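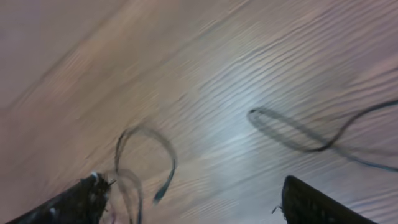

4.2 Resting form of loose cords

Cords were coded as they lay at the time of the visit, before any tidying by the residents. A cord was treated as loose if at least one of its ends was unattached and no tie, clip or sleeve held any part of it. Cords running behind furniture to a fixed socket were left out, as were extension leads with a rigid housing. After these exclusions 286 cords remained from the Zelside homes. The Mahasneh homes were coded later under the same rules and are reported separately in Section 5.

Resting form was recorded in four classes. A cord was straight if it could be enclosed in a strip no wider than a hand. It was curved if it left that strip without crossing itself, looped if it crossed itself at least once and the crossings could be undone by lifting one end, and tangled if they could not. The last distinction was difficult to make by eye, and the coders were allowed to lift a cord once to settle it. A cord that had been lifted was marked in the sheet and not used in the analysis of position.

The scheme follows an unpublished one by Ifor Morris, with two changes. His class for cords wound around their own plug was dropped, as such cords had in effect been put away. His single class for "messy" cords was split into looped and tangled. The split matters for the question of effort: a looped cord can be picked up and wound in one movement, whereas a tangled cord has to be laid out first.

Looped was the most common class on horizontal wood surfaces. It was less common on carpet, where cords tended to keep whatever curve they had when they were dropped. We attribute this to friction. On a smooth finish the cord slides as the stored twist in its jacket relaxes, and it settles into open loops that lie nearly flat. On pile it is held in place at many points and the twist remains. The same pattern was found for thin and thick jackets, although thick cords seldom formed more than one loop in either case.

Figure 2 shows a cord that may be looped or tangled: a thin black cord in loose loops on brown wood with a visible grain. It also shows a wide patch of glare in which the wood turns pale and the grain is hard to follow. Dark cords stood out well against such patches. White and light gray cords did not, and for these the coders relied on their notes from the visit.

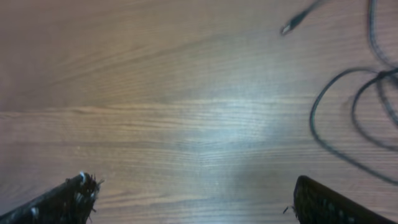 Agreement between the two coders was high for straight and curved cords and lower for looped and tangled ones. Most disagreements concerned cords with a single tight crossing close to the plug, which one coder read as a loop and the other as a knot. These cases were discussed and assigned to the looped class unless the crossing held under a light pull.

Cord length had less effect than expected. Cords under 800 mm were mostly straight or curved, as there was too little slack for a crossing to form without handling. Above that length the share of looped cords rose, but it did not go on rising with further length. Long cords were more often wound or tied by the residents – usually with the wire tie supplied in the packaging – and so dropped out of the sample before they could be coded. This is a selection effect and we made no attempt to correct for it.

Jacket material was recorded where it was printed on the cord or could be judged by touch. Rubber and soft silicone jackets lay flatter than PVC. Braided jackets behaved differently on the two kinds of surface: on polished wood they slid in much the same way as PVC, while on carpet they caught and kept sharp bends. The number of braided cords was small and the difference should be read with caution.

Residents were also asked where each cord was normally kept. For tangled cords the usual answer was a drawer or a box shared with other items. For looped cords it was more often the surface itself, meaning that the cord was in its normal place and no tidying was planned. Several residents said that they would wind a cord only before travel or before visitors came. Some added that winding was pointless for a cord used every day, and we return to this view in the discussion of the Grirkum organizer trays.

One limit of the method should be noted. The form of a cord was recorded once per visit, so the data say nothing about how long it had been lying that way. Repeat visits were made in the Turkomov homes only, the last of them on 24/11/2024, and those records have not yet been coded for resting form.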